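Ticket: Handheld gripper kit, left and right units out of step when packing bags into a box

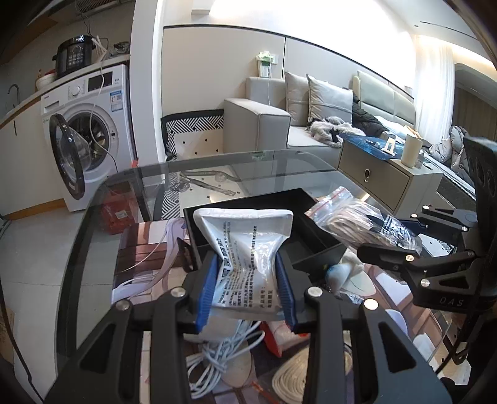 Flollovcombe, August 12, 2021
By Estrella Hinojosa, Movero Kit Support

Status: Closed, with one item carried over
Product: Movero two-hand gripper kit, blue pad set
Reported by: Hirnby trial site

Problem as reported

The customer is evaluating the kit for recording two-handed packing tasks. The task is to pick up soft packages and place them in an open-top box on a table. One hand takes a crumpled plastic pouch. The other takes a zip-lock bag with something packed inside it. Two faults were reported:

1. The pouch slides down between the pads after the jaws close.
2. On playback, the right jaw opening lags the left. The customer noticed it at release, when the bag had already dropped and the log still showed the jaws closed.

The customer asked whether the blue pads are suitable for thin film packaging, and whether the kit should be returned.

Checks on fault 1

Pads inspected by the customer on request. No tears or lifting at the corners. A film of dust and skin oil was found on both faces of the left pair. Pads were wiped with a damp lint-free cloth and left to dry. No solvent was used. Alcohol hardens this pad material, and the printed guide says so on the care page.

Slip was reduced after cleaning but still present. Customer was then asked to describe the grip. The pouch was being taken near its top edge, where the film is flat and there is little for the pads to press against. Customer was told to close on the middle of the pouch and let the film bunch up between the pads.

Repeated with the new grip, same pouch, same box. No slip in 35 picks. For comparison, the top-edge grip was tried again with clean pads and slipped on 9 of 35.

Finding: dirty pads plus grip position. Pads are suitable for film pouches. Not a hardware fault.

Checks on fault 2

Firmware was the same on both units. Swapping the data cables between left and right made no difference. The lag stayed with the right unit, so the cables were ruled out.

Jaw calibration was read back next. The left unit showed a full-open value of 90 mm, as expected. The right unit also showed 90 mm, but its closed value was well above zero. The customer confirmed that calibration had been run on the right unit with a bag still between the jaws. The software accepted this without a warning.

Calibration was cleared and run again with the jaws empty:

- Hold the unit still, jaws fully open, until the first tone.
- Close fully on nothing, hold until the second tone.
- Open fully again and save.

The closed value then read correctly. Some lag was still visible in playback, though smaller. The right unit's stream was found to be set to buffer 500 ms before writing, while the left was on the default. The customer does not recall changing this. Right unit set back to default and both units restarted, left first.

Test recording made of ten bag placements. Jaw opening and bag release lined up on both sides.

Finding: bad calibration and mismatched buffer setting. No parts replaced.

Other notes from the call

Customer asked about tightening the fasteners on the jaw arms. They should be snug only. Overtightening makes the arm stiff and gives a jaw reading that moves in steps. If the arm squeaks or binds, back each fastener off slightly and retest before doing anything else.

Customer also asked whether a glass-topped table affects tracking. It can, if there is strong window light on it. Their tracking log had no dropouts, so no change was advised. If dropouts appear later, cover the glass with a matte cloth and record again before opening a new ticket.

Magaña pads (the softer third-party set) were mentioned as an alternative. They fit the jaws but change the closed value, so calibration has to be run again after fitting. Not needed for this task.

Carried over

The calibration routine should reject a closed value that is out of range. Passed to the software group with the customer's logs attached. The same gap was noted on a ticket in May and was left open at that time.

Return request withdrawn by customer. Trial continues.

Last updated: August, by E. Hinojosa

Contact Movero Kit Support | © Movero | Back to top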